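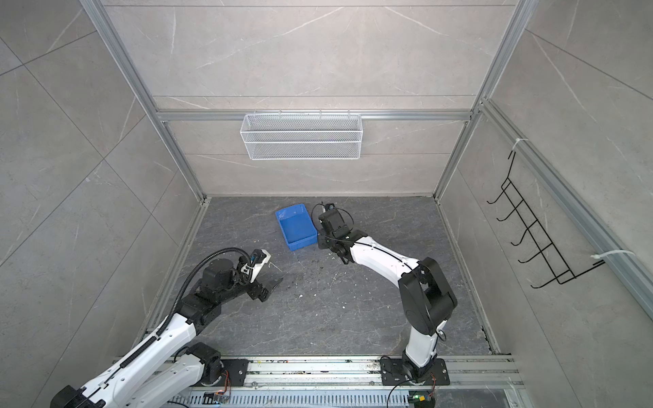
Vandska Bremeo wireless headphones

Reviewed 04/01/2019

Vandska sells most of its headphones to people who want something cheap for the gym. The Bremeo is its first over-ear pair meant for the living room, and it costs $241.

The box holds the headphones, a charging cable, a 3.5mm cable and a cloth bag. A hard case would have been welcome at this price. The ear cups fold flat but don't fold in, so the bag takes up a lot of space in a backpack.

Pairing took one try with a phone and two with a laptop. You can't stay connected to both. Switching means holding down the power button for five seconds and going back through the menu, and I got tired of it by the second day.

Sound is good for the money. Bass is firm and stays out of the way of voices, so podcasts and TV dialogue come through clearly. Cymbals get a bit sharp at high volume. The Zurnico Ventura, which I used for most of last year, is smoother up there but has a weaker low end and leaks more sound.

Vandska claims 37 hours of battery life. I got over 30 at medium volume before the warning tone. There is no quick charge.

Comfort is mixed. The pads are soft, but the headband presses on the top of my head after a couple of movies in a row. People with small heads may find the lowest setting still too loose.

The buttons on the right cup are all the same shape, and I kept skipping tracks when I wanted to turn the volume down.

Replacement pads are due in July. The warranty is one year.

Score: 3.5 out of 5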